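Gallery: learning to stitch, July

I've been promising Wing-sze Tam I'd put these up for weeks, so at last, a page for my suturing practice. I signed up for the summer skills sessions thinking I'd be quite good at it (I hem all my own curtains!) and was cured of that idea by the first tea break. Curved needles are nothing like the ones in my sewing box, and skin, even the practice sort, pushes back in a way cotton never does.

Click on any picture for the larger version. If you get a 404, tell me and I'll mend the link - I moved everything to a new folder last night.

1. Jaws and thread

My favourite of the lot. The dark thread is held right at the tips of the jaws, with one strand running off nearly straight and tight over the skin-like surface. I love the raised "S" on the rounded part of the instrument too, and the little row of bumps just over it.
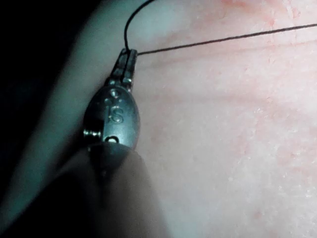
2. Notes to go with the gallery

Cheuk-hei Cheung asked what I'd tell someone starting out, so I've typed up the bits from my notebook that I keep going back to.

Grip the needle a little way back from the middle, never at the very point. Turn your wrist and let the curve do the work - if you shove, it bends, and then you're hunting for another one. Pui-shan Wan taught me to lay the long end down flat before starting the knot, and my throws stopped slipping about the same evening.

Keep your stitches the same distance from the edge on both sides. Mine still wander. Yen-ting Hsu draws a row of dots first with a fine pen, and hers come out lovely, so I've bought a pen.

Snip the tails a bit longer than you think. I've cut straight through the knot more times than I'd like to admit, usually on the best stitch of the row!

Next on my list is the mattress stitch, which I can do slowly with the handout open and not at all without it. More pictures when I've got a row I'm willing to show you.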